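# Stallcombe Waste Stations: Interim Report, Second Period

Submitted to the Brunaser Fund under the small facilities grant

## 1. Purpose of this report

This report covers work completed under the grant through the end of February. It describes the current state of the waste stations at Stallcombe, the use made of the funds so far, and the work that remains. The original award was $3000, to be spent on bins, liners, hooks and signs for the shared rooms in the building.

The first report set out the problem. Rooms were cleaned in the evening, but small waste built up during the day, and spare bags were kept in one closet on the ground floor. When a bin was full, people left items beside it. The grant was requested to put a bin and a supply of bags in every room where waste is produced, so that a full bin can be dealt with by whoever finds it.

## 2. Stations in place

Stations have been set up in 7 rooms. Each has a small round bin on the floor and a hook on the wall above it. The hook holds a carrier bag of the ordinary shopping kind, which can be used for overflow or for spare liners. We had planned to buy wall dispensers, but the quoted price would have taken most of the award, and carrier bags were already being saved by staff.

The position of each hook is marked with red tape. Blue tape is used at the upper corners of the bag. The rooms on the east side are carpeted, and the bins there stand close to the baseboard. 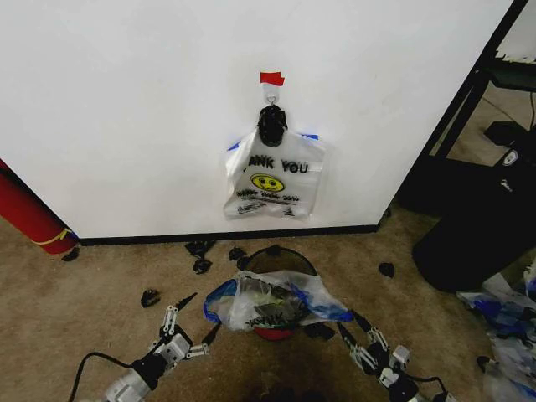
Trương wrote in response to the draft of this section that the hook is a good idea but the bag should hang open, and that a bag tied shut at the top will be ignored by anyone in a hurry. The same comment asked that the bin be emptied before the liner begins to slump over the rim, and that the instructions say so in plain words.

Both points are accepted. The instruction card has been rewritten and now asks users to leave the mouth of the hanging bag open and to change the liner before waste reaches the rim. The card will be placed at eye level in all rooms next month.

## 3. Floor litter

Litter on the carpet remains the weakest part of the project. Small dark scraps, mostly torn pieces of plastic packing, are still found near the bins and along the baseboards. They are light and easily missed by a person carrying a full bag to the door. The evening cleaning removes them, but the grant was intended to reduce what is left for the evening.
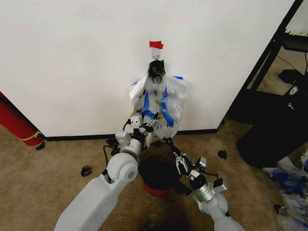
Two measures are being tried. The first is a short floor check at 3:30 in the afternoon, carried out by the staff member closing the room. The second is a dustpan and brush for each station. The brushes were not in the original budget, and we ask the Fund to approve them under the line for sundries. The cost is small and can be met from money already received.

Clear and blue plastic wrapping is a related matter. It takes up a great deal of space in a bin of this size and should go directly to the recycling point at the loading door. Staff have been asked to take it there at the end of each task — the reminder has had mixed results, and we will raise it again at the spring building meeting.

## 4. Supplies and spending

Liners are bought from Bomaston in mixed cartons. At the last stock check, 291 liners were on the shelf, enough to carry the stations into the next period without a further order. Bins were bought in the first period and none has needed replacement.

The adhesive hooks have been less reliable. In 4 places the hook came away from the wall and had to be fixed again after the surface was wiped down. The walls in question had been painted shortly before the hooks went up. No paint damage beyond a light mark was recorded, and the building manager has agreed that the hooks may stay.

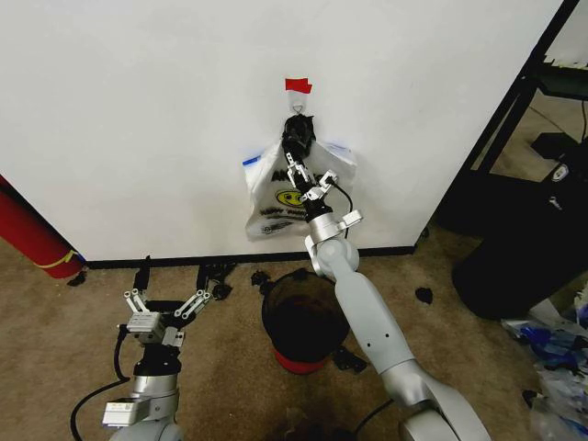
Hanging bags are to be checked once a week from now on, at the same time as the hooks. A bag that has torn at the handles or worked loose from its tape will be taken down and replaced from the stock of saved carriers. Anything stored in the mouth of the bag should be moved to the shelf, so that the bag can be used for its purpose.

## 5. Work for the next period

- Place the revised instruction card in every room.
- Issue a dustpan and brush to each station, subject to approval.
- Continue the afternoon floor check and keep a written record of it.
- Move loose wrapping to the loading door on the day it is opened.
- Replace any adhesive hook that fails a second time with a screw fixing.

No change to the total award is requested. A full statement of spending, with receipts, will be sent with the final report.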